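Thread: why I stopped telling everyone to go to law school abroad
3 min read
9/12/19

1/ I did the one-year law master's in Germany that everybody asks me about. I get this question maybe twice a week now so I'm putting it all in one place and pinning it. 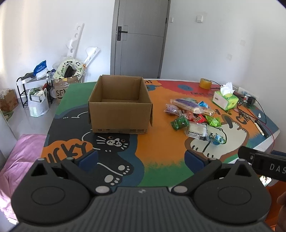 2/ First thing – a foreign master's does not make you a lawyer there. I knew that on paper. I still spent my first few months acting like somebody would hand me a robe at the end.

3/ My program had 39 people in it and we'd all trained somewhere else. Great for dinner, rough for study groups. Ask five of us what "good faith" means in a contract and you'd get five answers, and a fight.

4/ The thing I really loved was the code. In the US I learned contracts by reading case after case after case. In Germany you start with the paragraph and work down. My exam answers went from rambling to kind of tidy (my old professors would faint).

5/ Money! Tuition was low, but the sworn translations of my transcripts cost me 419 euros, and then the university wanted one page done over. Budget for that before you budget for a bike.

6/ Internships: I wrote to 15 firms. Voß wrote back and let me sit in their contracts group for the spring. Dimarum wrote back in May, when I was already done. The rest, silence.

7/ At Voß I mostly compared the English and German versions of supply agreements. Sounds dull. I had the best time. One wrong word for "warranty" and you've promised a whole different thing.

8/ Would it help you get hired back home? Depends. Teltix asked me about it for half the interview. Another place asked if it was "like a vacation." I took the job at Teltix.

9/ So if you want to practice in the US, pass the bar first, then go. If you want in-house work with European contracts, go whenever you can afford it – and start the language a year early.

10/ Replies are open. I can't tell you if your state will count your credits, so please write to your own bar examiners about that one.

39 comments · 419 shares

More from this account
Reading a contract in two languages
My notes from the Clurkero moot court weekend
3 books I used for German civil law
Bar prep with a full-time job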